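Leave the children's cutlery out

Every kitchen firm I have dealt with has tried to sell me a drawer. The last brochure, from Cuvex, offered a cutlery insert with 14 compartments for 499, and not one of them was meant for a child's spoon. Small cutlery is treated as something that will be gone in a few years, so it gets pushed in with the bottle opener and the string.

I think this is a mistake. Children's forks and spoons should live out on the worktop, on a tray, where the people who use them can reach them.
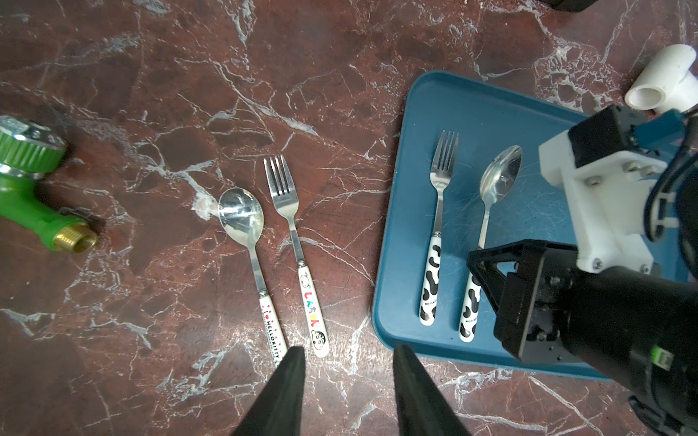
My argument is a practical one. A child of three can't see into a drawer. She can pull it open, usually onto her own chin, but she is feeling about blind among the knives. Put a low tray near the edge of the counter with a step in front of it and she will lay her own place. She will also put things back, badly at first, and then well enough.

Printed handles help. I used to think them a waste of money and bought plain ones. My neighbour Elmarie Cele, who brought up four children in a flat with one kitchen cupboard, told me to buy handles that didn't match. She was right. A child who can't read still knows which handle is hers, and the quarrels at teatime mostly stop.

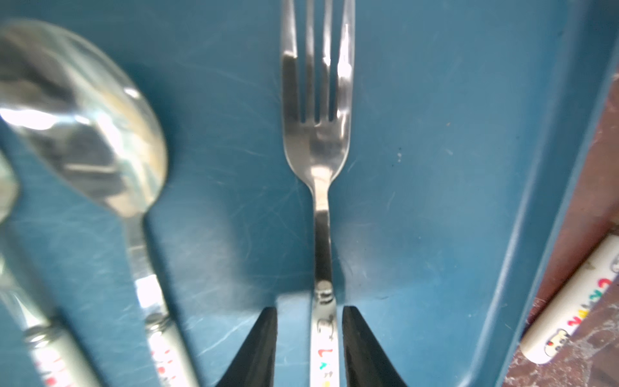

A fork and two spoons with printed handles, on a blue plastic tray.

The usual objection is dust. I accept that cutlery left out needs a wipe more often than cutlery shut away. But ours is used three times a day and washed each time, so it doesn't sit long enough to gather any. The other objection is looks. People who have spent a lot on a stone worktop want to see the stone. I would say a worktop is for working on, and a plastic tray saves it a few scratches.

The tray needn't be a good one. It should have a raised edge so that nothing rolls off, and it should be light enough for a child to carry to the table with both hands. Scuffs don't matter. We have had one since January and I haven't thought about the drawer since, except to move the string into the space.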